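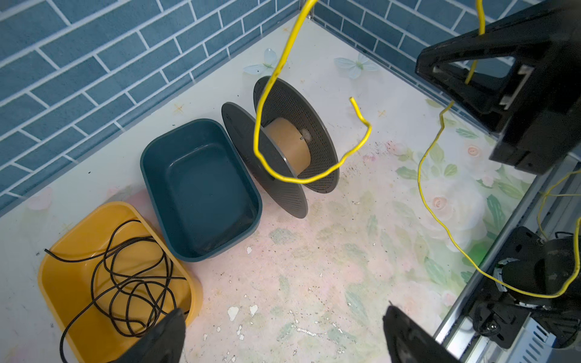

Progress Reports / Community Grants

2024-10-19
By Rungnapa Paisan

Second progress report on the Clotlow evening reading program

This report covers the second period of the grant given by the Taltance Fund. The first report was mostly about the preparation, so I will not repeat it. I write now about the lessons themselves, the money, and two matters where we need an answer from you before December.

The program offers evening reading and writing lessons for adults in Clotlow who left school early or who went to school in another language. We planned for 4 groups and all of them are now open. The last one, in Seol Street, began later than we wrote in the application, as the room there had no heating approval. The approval came and the group has met every week after that.

Attendance is better than I expected in the two beginner groups and weaker in the middle group. Many learners in the middle group work at the packing plant, where the shifts were changed at short notice. We moved this lesson to a later hour. It helped a little, but some learners have small children and for them the later hour is worse. I do not have a good solution yet. The teacher has started to give a printed home sheet to the people who miss a lesson, and they bring it back more often than we thought.

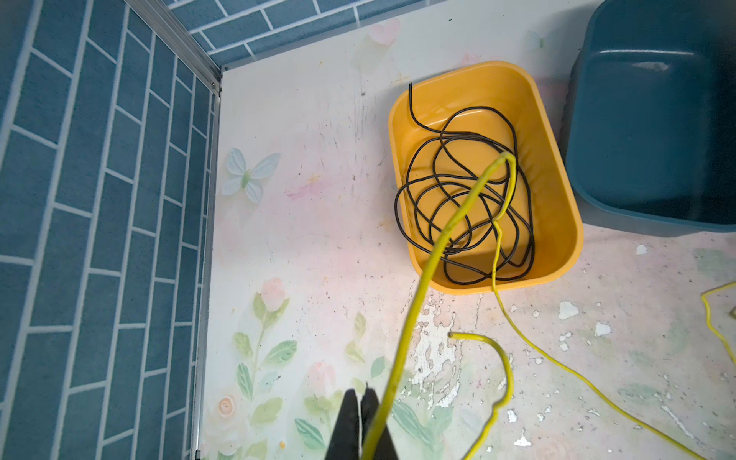 With the beginner groups we changed the order of the material. In the application we said that the learners would begin with the alphabet and short words, and go to forms and letters in the second half. They asked for the forms much earlier. A rent letter or a note from the school is what they have in the bag when they come, and they want to understand it the same evening. So the first part of each lesson is now for papers from home, and the second part is for the course book. The teachers needed some weeks to get used to this. Two of them told me that the lesson feels less tidy — I agree with them, but I would keep it.

The lending shelf has grown. We bought 660 easy reading books from the grant, and 600 of them are already labeled and can be borrowed. The rest are waiting for covers. The short crime stories are always out. The books about healthy food are almost never taken, and I would not buy this series again.

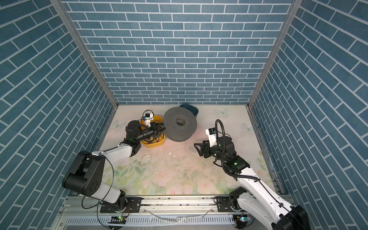
Clotlow Adult Learning Office — Reading and Writing Team

Spending. The teaching hours are inside the budget. Room rent is also as planned, except in Seol Street, where we paid nothing for the weeks before the opening. This leaves 881 dollars unspent in the rent line. We ask your permission to move this amount to travel costs for learners. The bus from Cornov was cut in the evening, and five learners from there now share a taxi home. At present they pay it themselves, and one of them has told us she cannot continue in this way.

Staff. One teacher is on parental leave and her group was taken by a colleague who already knew the learners. We did not need to cancel any lesson. The training day on reading difficulties took place, and the teachers asked for a second one with more time for practice and less for theory. I have asked the trainer for a price and will send it when I have it.

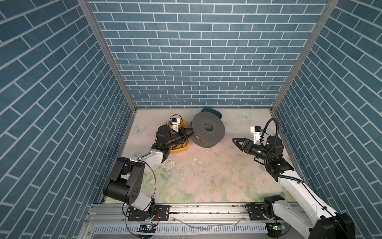 Measuring progress was the part of the plan that I worried about most. In the first report you asked us to use the same short test at the start and at the end. We did the start test in all groups except Seol Street, where it will be done next month. Some people were afraid of it, and one man did not come back for two weeks. When we gave the test in private, before the lesson and with tea, it went much better. I suggest that the end test is done in the same way, even if it takes more of the teachers' time.

We need your answer on two points:

- whether the unspent rent can be used for travel
- whether the Seol Street group may run past the end date, so that its learners get the full course

For the second point we do not ask for new money. The teacher's hours are already paid in the plan, only the dates would be different.

The receipts and the attendance lists were sent separately to the fund office.

Related reports

First progress report: Clotlow evening reading program
Cornov homework club: final report
Taltance Fund: how to request a budget change
Seol Street rooms: opening hours and booking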